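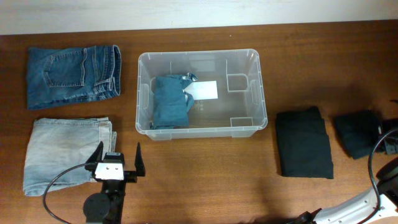 Reading time: 2 minutes

The Bindley is the smallest of the three house types at Clencombe, and the one most of our first buyers have gone for. It has two bedrooms, one bathroom and a single open kitchen and living room across the back. Storage is where small new homes tend to fall short, so both bedrooms have a fitted cupboard with a rail on one side and deep shelves on the other. The shelves will take folded jeans in stacks, or a clear plastic storage bin if you prefer to keep things boxed. There is a third cupboard on the landing, with the boiler controls and room for a hoover.

Downstairs, the front door opens into a proper hall with space for coats. The kitchen comes with an oven, hob and extractor as standard. The fridge and dishwasher are extras – please tell us before the units are ordered if you want either. Patio doors lead to a paved area and a turfed garden, with a side gate for bins and bikes.

Each Bindley has one parking space, either in front of the house or in the shared court behind Brisutwood Lane. Plots on the court side are a little quieter but the walk to the door is longer, so have a look at both before choosing.

A reservation costs £647 and holds the plot for 90 days at the agreed price. The fee comes off the balance on completion. If you withdraw within that time we return it, less any legal costs already run up. Buyers who reserve before the end of September can put £2,000 towards flooring, which is otherwise not included upstairs.

The yearly estate charge is £197 and covers the grass, the play area and lighting in the parking court. It is reviewed every spring.

The show home is open from 10am to 4pm. Marlene Assunção handles viewings and Nikola Jakubowski can answer questions on build dates and extras. Plot plans are kept at the sales office, along with samples of the kitchen doors and worktops.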